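机器人的手怎样拿东西：Elari 工作室开放日

最后更新：2020年2月12日

分享 53　评论 3

每年四月，Belmonte 的 Elari 工作室会开放一天，让附近的小学生进去看机器人干活。这篇文章写给准备去参观的同学，也写给去不了、但想知道里面在做什么的同学。文章里说的机器人没有脸，也不会走路。它是一条手臂，固定在桌子旁边，前端装着一只夹爪。

进门以后先到哪里

开放日一共有三间屋子可以进。第一间放着拆开的零件，第二间是机器人演示，第三间可以自己动手。每组5个人，跟着一位讲解员走。带第一组的是 Rodel Dumlao，他平时在工作室里修机器人的关节。

进屋之前，讲解员会请大家把长头发扎起来，把围巾和挂绳收好。地上有一条黄线，机器人动的时候，参观的人站在黄线外面。手臂伸出去比看上去要远，速度也会突然变快，所以这条线画得离桌子有一段距离。

桌上的东西可以看，不要拿。机器人要做的事和东西放在哪里有关系，有人挪了一只杯子，后面的演示就可能要重新来。

机器人手臂有哪些部分

把自己的一条胳膊伸出来看看。肩膀可以转，胳膊肘可以弯，手腕可以转也可以弯。这些能转能弯的地方叫关节。机器人手臂也有关节，每个关节里面装着电动机，也就是通电以后会转的机器。

电动机转得很快，力气却不大。工程师在电动机后面加上一组齿轮，让它转得慢一些，力气就变大了。骑变速自行车上坡的时候，把挡位调轻，脚要多蹬几圈，每一圈却省力，道理是一样的。

关节里还有一个小零件，叫编码器。它负责记住关节转到了什么位置。闭上眼睛，你也知道自己的胳膊是弯的还是直的，因为肌肉和关节会告诉大脑。机器人没有肌肉，编码器就做这件事。

第一间屋子的桌上摆着一个拆开的关节。Rodel 用手慢慢转动一头，大家可以看到另一头的齿轮跟着走。有同学问，齿轮会不会磨坏。会的。齿轮上要涂油，用久了就要换。听声音也能知道它好不好，坏了的齿轮转起来会咔咔响。

夹爪是什么

人的手有五根手指，能拿笔、系鞋带、剥橘子。机器人的手有很多种样子。有的像吸盘，专门吸平平的纸箱；有的像三根爪子，适合抓圆的东西。Elari 工作室里用的这种有两根手指，一左一右，面对面，合起来就夹住，分开就放下。它叫平行夹爪，意思是两根手指移动的时候一直互相平行。

你可以用两只手试一试。把两只手掌竖起来，面对面，中间夹一本书，手掌不要歪。书夹得很稳。再试试用两只手的指尖夹住一颗玻璃珠，就难多了，珠子容易滑走。机器人也会碰到同样的麻烦。

夹爪的手指要有一点摩擦力。摩擦力就是两样东西贴在一起时不让它们滑动的力。穿着袜子在光滑的地板上跑容易滑倒，光着脚就好一些，因为脚底和地板之间的摩擦力更大。给机器人设计手指的人，会挑选表面不太滑的材料，或者在手指里侧贴上一层东西。夹的次数多了，里侧会变旧，到时候也要换。

有些手指上会挖一个洞。挖掉一块材料，手指会轻一点，有的手指还能因此稍微弯一弯，贴住东西的边。挖在哪里、挖多大，要算过才知道，挖得太多手指会断。

机器人的眼睛在哪里

人的眼睛长在脸上，离手有一段距离。很多机器人手臂的眼睛就装在手腕上，是一台小小的摄像头。手伸到哪里，它就看到哪里。

这样做有好处。夹爪靠近一个瓶子的时候，摄像头也跟着靠近，瓶子在画面里越来越大，看得越来越清楚。坏处也有。手腕上的摄像头只能看见手前面的一小块地方，桌子另一头有什么，它不知道。所以有的工作室会在旁边再架一台摄像头，看整张桌子。

你也可以在家里做个小实验。把一张纸卷成纸筒，放在一只眼睛前面，闭上另一只眼睛，然后伸手去拿桌上的橡皮。你会发现要转好几次头才能找到橡皮，手伸出去的时候也容易偏。纸筒里看到的东西太少了。

摄像头看到的画面，对电脑来说是很多很多小格子，每个格子里有一个颜色。电脑要从这些格子里分出来，哪一些是桌面，哪一些是瓶子。人做这件事不用想，电脑要学很久。

哪些东西很难看清

Kristine Maglaya 在第二间屋子里讲解。她先问大家：“你们觉得什么东西最难拿？”有人说西瓜，有人说针，还有人说猫。她说这几样确实都不好拿，不过还有一样更让机器人发愁，就是透明的东西。

透明的瓶子会让光穿过去。你看着瓶子，看到的其实有一大半是瓶子后面的桌子。瓶子的边会发亮，可是换一个角度，亮的地方又换了。电脑如果只认颜色，就会以为那里只有桌子。

瓶子上贴了标签，事情就容易一些。标签不透明，有颜色，有图案，电脑可以先找到标签，再猜瓶子的上面和下面在哪里。不过标签有时候只贴住瓶子的一部分，猜错了，夹爪就会夹空。

太阳光也会捣乱。上午，阳光从窗户照进来，桌面有一块特别亮，旁边却是暗的。同一张桌子，看上去像是两种颜色。东西的影子落在桌上，黑黑的一块，有形状，有边，机器人有可能把影子当成真的东西去抓。小婴儿也会用手去抓地上的影子，长大一点就不抓了。

工作室可以把窗帘拉上，只开灯，这样光线每天都一样。可是大家家里的厨房不会一直拉着窗帘。如果机器人以后要在厨房里帮忙，就得在有太阳的时候也能干活。所以演示的时候，窗帘有时拉着，有时开着，两种情况都要试。

机器人怎么学会拿瓶子

以前的机器人大多按固定的步骤做事。工程师写好：向前移动多少，向下移动多少，合上手指，抬起来。工厂里的零件每次都放在同一个位置，这个办法很好用。可是家里的瓶子今天在左边，明天在右边，有时候还倒着，固定的步骤就不够了。

现在有另一种办法，叫示范。人来控制手臂，把事情做一遍，电脑把整个过程记下来。记下来的内容有摄像头的画面，有每个关节的位置，还有手指张开多大。做一遍，就得到一份示范。

Rowena Lumanlan 负责做示范。她手里握着一个控制器，手往左，机器人的夹爪就往左，手指一捏，夹爪就合上。她做得很慢，眼睛一直看着夹爪的尖端。有同学问她累不累，她说肩膀会酸，所以做一会儿就要站起来走走。

一份示范远远不够。电脑只看过一次，就只会那一次。瓶子换个地方，它就不知道怎么办。拿瓶子这件事，工作室准备了400份示范，里面的瓶子有高有矮，有站着的，也有斜着的。电脑把这些示范放在一起比较，慢慢找出规律：看到什么样的画面，手应该往哪里动。

你学写字也是这样。老师写一遍，你照着写，写歪了再写。写过很多遍以后，换一支笔、换一张纸，你也写得出来。

学完以后要考试。考试的时候，人不碰控制器，让机器人自己拿。工作人员把瓶子放在新的位置，看它能不能夹住、能不能放到该放的地方。做成了记一个勾，没做成记一个叉，还要写下来是怎么没做成的，是夹空了，还是碰倒了，还是中途掉了。叉比勾更有用，因为看了叉才知道下一次要多练什么。

为什么动作那么慢

很多同学看演示的时候会说：“怎么这么慢呀？”

慢有几个原因。第一，摄像头拍到画面以后，电脑要算一算，算完才能告诉关节怎么动，然后再拍，再算，再动。第二，动得快，停下来就难。跑步的时候突然站住，身体会往前冲，手臂也一样，冲过头就会把瓶子撞倒。第三，旁边有人。慢慢动，碰到人也不容易受伤。

手臂旁边有一个红色的大按钮，叫急停按钮。出了问题，谁离得近谁就按下去，手臂会马上停住。参观的同学不用去按，只要知道它在哪里，看到手臂不对劲就大声喊“停”，讲解员会按。

同学们问的问题

机器人会不会疼？
不会。它有的零件能量出力气的大小，力气太大就停下来。这和疼不一样，它没有感觉。

它认识瓶子上的图案吗？
要看电脑学过什么。如果示范里只教了拿瓶子，它就只会用图案来帮忙找瓶子，不知道画的是小猫还是小鱼。

没有电了怎么办？
这条手臂的电线插在墙上，不用充电。停电的时候，关节里的刹车会锁住，手臂就停在原来的样子，不会突然掉下来。有些小的手臂没有刹车，关电之前要先让它趴下。

电线为什么那么多？
电动机要用电，摄像头要把画面送给电脑，电脑要把命令送给关节，每一样都有线。走路的时候要看脚下。

机器人能做作业吗？
这条手臂可以学着拿笔，但是不会算题。

长大了想做机器人，现在学什么？
Murray Baxter 回答了这个问题。他做机械设计，小时候喜欢拆闹钟，拆了好几个才装回去一个。他的建议是多动手，数学也要好好学，因为算关节的角度要用到。画图也有用，设计零件之前总要先画出来。

自己动手的屋子

第三间屋子里没有电动机，只有纸板、吸管、橡皮筋和冰棍棒。每个人可以做一只自己的夹爪，做完带回家。做法写在下面。

第一步，拿两根冰棍棒，当作两根手指。在每根的一头包上一圈橡皮筋，这一头用来夹东西。

第二步，剪一小段吸管，横着放在两根冰棍棒中间，靠近没有橡皮筋的那一头。

第三步，用另一根橡皮筋把两根冰棍棒和吸管绑在一起。绑紧以后，两根手指的尖端应该是分开的，用手一捏就合上。

第四步，试着夹橡皮、夹纸团、夹空的小瓶子。夹不住的时候，先看手指里侧滑不滑，再看是不是夹歪了。

第五步，把包在指尖的橡皮筋拿掉，再夹一次同样的东西，比一比有什么不同。

做的时候小心剪刀，剪吸管的时候手指离刀口远一点。

桌边看到的夹爪

在第二间屋子里，轮到前排的同学可以看屏幕，屏幕上就是手腕摄像头的画面。从手腕这里看出去，两根黑色的手指在下面，尖端差一点就碰到一起，中间的三角形洞能透出后面亮亮的颜色。再往前是一个斜着的透明的东西，标签上有一只小猫。找一找桌面上太阳照亮的那一块，还有左边的影子。
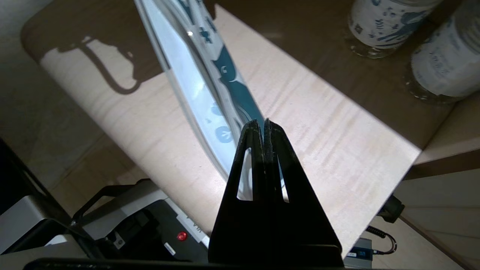
参观以前要知道的事

开放日在四月举行，由学校统一报名，不接受当天到门口报名。报名表交给 Pacita Panganiban，她会把分组和到达时间告诉老师。水杯和零食请放在门口的架子上，演示的屋子里不能吃东西。戴助听器或者对声音比较敏感的同学，可以提前告诉老师，讲解员会安排靠门的位置。去不了 Belmonte 的学校，可以向工作室借一套纸夹爪材料，在教室里做。

联系我们　|　© Elari 工作室　|　返回顶部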